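Cekgate opens lending service for wooden toys and games in Plorna

PLORNA, 2026-08-13 – Cekgate, the toy lending company, today announces the opening of its second lending point. It is in the former post office in Plorna, next to the bus stop of line 14. Families can borrow toys, puzzles and board games there for up to 40 days at one time.

The first lending point, in Brarnel, was opened in February. It has now 215 member families, and many of them travel from Plorna and from the villages behind it. Cekgate received many letters from these members asking for a place closer to home, and the new address is the reply to these letters.

"A child of two years is interested in a toy very strongly, and then one morning the interest is finished," says Hinata Ikeda, founder of Cekgate. "My own daughter did this with a wooden train that was quite expensive. I thought, there must be another child who is waiting for exactly this train. The whole company started from that train, and we still lend it."

The collection in Plorna begins with 300 items. The largest part is for children between one and six years, with building blocks, shape sorters, threading games, simple puzzles and pull-along animals. There is also one shelf of board games for older children and adults, and a small section for grandparents who have visitors only in the holidays and do not want to store toys the whole year.

Most of the wooden items come from Iyamu, a workshop that makes toys in small series and also repairs them. When a part is lost or broken, Iyamu makes a new one, so that the set can go back on the shelf. Members do not pay for normal wear. For a lost part there is a small fee, and the amount is written on the card in each box. 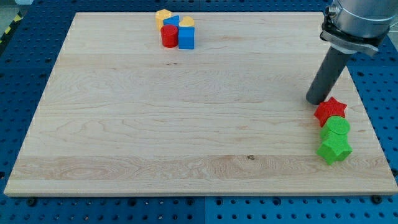

How are the toys cleaned between two families?

Every item is wiped with mild soap and water after it is returned, and it rests for one full day on an open rack before it goes out again. Cloth parts are washed in the machine. Wooden parts are never put in water for a long time, as the wood can swell, and two times in a year they are treated with a plant oil that is suitable for toys.

Members are kindly asked to return the toys dry and complete. They do not need to clean them at home, and Cekgate prefers that they do not use strong cleaning products.

Membership is paid per family and not per child. It is valid in both lending points, so a puzzle that was borrowed in Brarnel can be returned in Plorna. Each family may have four items at home at the same time – for twins it is six. A loan can be made longer once, by telephone or at the desk, if no other family has asked for the item.

The old counter of the post office was kept and is now the return desk. In the back room there is a carpet and low tables, where children can try a toy before the family decides. Parents stay with their children in this room. Pushchairs can be left in the entrance hall, and the side door has a ramp.

Cekgate also accepts toys as gifts, if they are complete and in good condition. Soft toys, electronic toys and toys with very small magnets cannot be accepted. People who wish to give something larger, for example a play kitchen or a dolls' house, are asked to call first, because the storage in Plorna is limited.

The lending point is open in the afternoons, and also in the mornings during the school holidays. New members should bring a proof of address. The first loan can be taken home on the same day.

Press contact: Hinata Ikeda, Cekgate, Old Post Office, Plorna. Visits for journalists are possible in the mornings by appointment.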